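Home | Set-up | Teaching by hand | Saving | Help

4.2 Showing Zorkotard a door task

Take your time with this one - a calm demonstration is a lovely thing to learn from.

1. Load the practice house and pick up both hand controllers.
2. Open the gripper fully before you go near a door or handle. 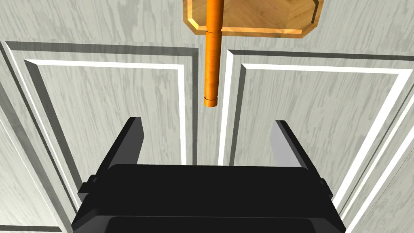
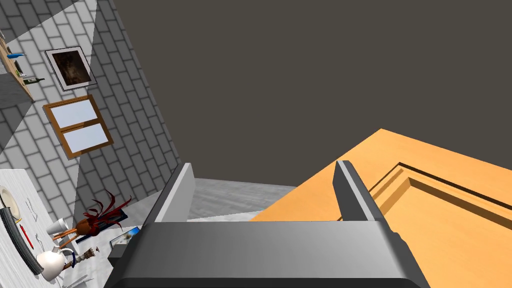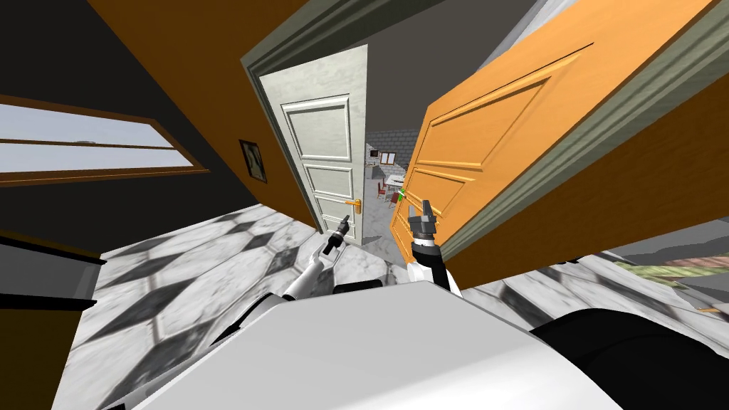 3. Press Record, then guide the arm gently through the whole movement.
4. Press Stop and save. Do please aim for 15 good runs.

Note: a wobble is fine - simply carry on.

Caution: never switch views while recording.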